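Workshop notebook, July
Piezo lighter, refillable, second teardown

Carried on from last week's pages. The first lighter stopped sparking before I could finish measuring it, so I bought another of the same type from the kiosk in Plondville. Same shell, same filler valve, slightly different shade of blue. No maker's name anywhere on it, only the warning text on the base.

Emptied it outside with the valve pressed down and the lighter upside down, then left it on the windowsill until the afternoon. Weighed it before and after on the small Farer scale. The scale drifts when the door opens, so I took each reading twice and kept the second.

The shell comes off with a thin blade along the seam. Under it: fuel tank with the valve at the bottom, nozzle on top, piezo unit beside the tank, trigger pressing on both. The trigger lifts the nozzle lever a little before the hammer in the piezo drops. On the old one the two came almost together, and I think that was half the trouble. Gas needs a moment to reach the tip.

Spark gap first. With the wire where the factory left it I got 18 clicks with a visible spark before the first miss. Bent the wire slightly closer to the nozzle and got 31. Bent it closer again and it got worse, down to 2, with the spark jumping to the side of the metal hood. Put it back to the middle position and marked it with a dot of red varnish. Please don't wipe this off, it is the only reference we have.

The piezo unit itself is a sealed plastic block with one wire coming out and a brass cap on the other end. I did not open it. Melaniia opened one in the spring and the spring inside went behind the radiator. She says the crystal is a short grey cylinder and the hammer is just a steel slug. Her unit was a Heiskanen spare and longer than this one, so the parts won't swap. 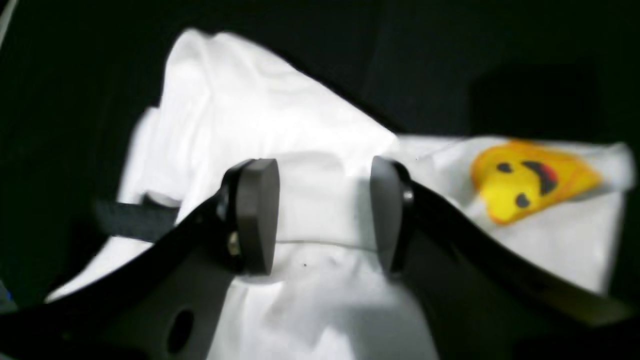
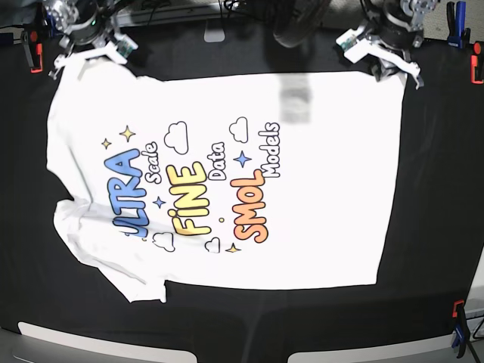
White fabric on black in both.

Hanne Pesonen
4 comments | 2 shares

Filling. The valve has a wider collar than the nozzle on our can. With the bare nozzle most of the gas sprays out round the sides and you end up with cold fingers and a tank less than half full. The adaptors in the lid of the can are no better except the grey one. Pushed straight down with the grey adaptor, it sealed. Tilt it at all and it hisses.

After filling I left it before trying the trigger. First light was a tall yellow flame, far too high. The adjuster is a small toothed ring under the nozzle and it had been turned right up, probably by me when I took the hood off. Brought it down until the flame was steady and mostly blue at the bottom.

Then a run of 80 presses with the shell off, resting between batches so the hood could cool. Misses were all near the end. The trigger had started to stick by then. A bit of plastic swarf from opening the seam had got under the slider. Brushed it out and it moved freely again, but I have not repeated the run.

Things to sort out:

- Seam won't close properly. The clips at the valve end are bent. Tape for now.
- Need a better way to hold the tank while filling. The wooden block from the Forkness job has a slot nearly the right width.
- The warning label says not to leave it in sunlight, and I had it on the windowsill. It was empty, but next time use the shelf.
- Gas can goes back in the metal cupboard, not on the bench. It was on the bench again this morning.

Melaniia wants to try the wire from the old lighter on this one, as it is thicker and might hold its position. Fine by me, but copy the gap first with the feeler gauge and write it here. Old lighter is in the jar with the lid taped, tank emptied, piezo dead.

Stopped at 16.40. Window left open.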